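Home | News | Features | Archive | Contact

Print this page | E-mail this article

Pack weight and the walk to school

November 2021

Kittipong Mahawong has spent nine years measuring how loads sit on the back. His current study at Romthorpe covers 294 students, each weighed with and without a bag.

"The total is the figure parents ask for," he said. "I am more interested in where the load sits. A notebook placed against the back panel and the same notebook in the front pocket give different readings at the shoulder."

Straps are adjusted to a fixed length before each trial. Students then walk 100 meters on level ground at their own pace. Mahawong discards the first few steps, which he considers unreliable.

He is cautious about percentage limits. "They are easy to print on a leaflet. The data behind them are thin."
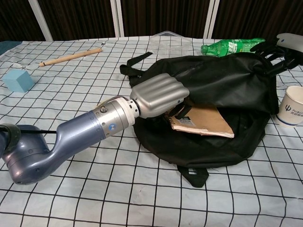
A black backpack with a kraft-paper notebook partly inside the open top.

Asked about chest straps, he said the October trials showed little change at walking speed. Stairs have not been tested. Analysis of the remaining records will continue through the winter.

Contact the editors | Copyright 2021 Dineo | Back to top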